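Review: Hutchins, the new counter-service spot on the east side

By Gus Halvorsen
May

We use cookies to improve your experience on this site. By continuing to browse you agree to our cookie policy.

Hutchins opened in the old tire shop a little over a month ago, and I have now eaten there three times: twice for lunch and once for an early dinner. It is a counter-service place that does roast chicken, braised pork, a few vegetable plates and a short list of sandwiches. The owner is Wanda Sorensen, who ran the kitchen at Irkier until it closed. If you liked the pork at Irkier, you will recognize it.

You order at a counter just inside the door, pay, take a number and find a table. There are 24 seats indoors and a narrow bench out front. At noon the line reached the door and I waited eight minutes to order. At five in the afternoon I walked straight up. Parking is the small lot in back, which you reach from the alley. The lot fills up before the dining room does, so plan on the street.

The roast chicken is the reason to go. It comes as a quarter or a half, with dark, salty skin and meat that stays juicy down to the breast. The half is enough for two people if you add a side. It is served with a thin green sauce made with parsley and pickled pepper. I asked for a second cup of it and was charged a dollar, fair enough.

The braised pork is good but rich, and it needs the slaw that comes with it. On my second visit the slaw had been sitting in its dressing too long and had gone limp. It was crisp the other two times. The pork sandwich uses the same meat on a soft roll with mustard, and I liked it better than the plate.

Sides are uneven. The white beans are excellent, cooked soft with a lot of garlic. The roasted carrots were undercooked in the middle on both visits when I ordered them. Potatoes come crushed and fried, and they are very good for the first five minutes. Eat them first.
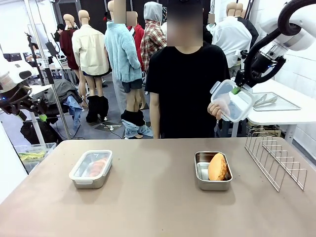 The takeout menu is the same as the dining room menu, with the addition of family meals that feed four. I ordered one with a half hour's notice and it was ready when I got there. The chicken travels well. The potatoes do not, and I would swap them for beans. Everything comes in thin paper boxes with fold-in tabs, and the juices from the pork had soaked through one corner of mine by the time I got home. If you're bringing beans or pork back for the next day, move them into something that seals, like a clear plastic box with a snap-lock lid and a gasket around the rim. The beans kept well overnight that way and were thicker and better the next day.

Dessert is limited to a lemon bar and whatever pudding Sorensen feels like making. I had the butterscotch, and it was very sweet with a layer of salted cream on top. The lemon bar is tart and has a proper crust. Coffee is drip only, from Bivel, and it is fine.

Service was friendly and a little disorganized. One of my lunches came without the side I had paid for, and the person at the register, Gilang, fixed it quickly and brought extra sauce. Water is self-serve from a jug by the window – it was empty at noon and stayed empty while I was there.

The room is loud. The floor is concrete and the ceiling is bare metal, and at lunch my friend Cletus Tillman and I had to lean in to hear each other. It was much easier at dinner, with half the tables taken. The bench out front gets shade after three or so.

Prices are reasonable for the amount of food. Lunch for two with one dessert came to just under forty dollars before tip. Beer and wine are supposed to start later in the summer. For now it is soda, iced tea and a ginger drink that I found too sharp to finish.

I'll keep going back for the chicken and the beans. The carrots need more time in the oven, and the takeout boxes should be sturdier.

Hutchins, 1242 Pudesent Avenue. Open for lunch and dinner, closed between 3 and 4:30 p.m. Counter service, no reservations. Step-free entrance from the back lot.

Last updated in May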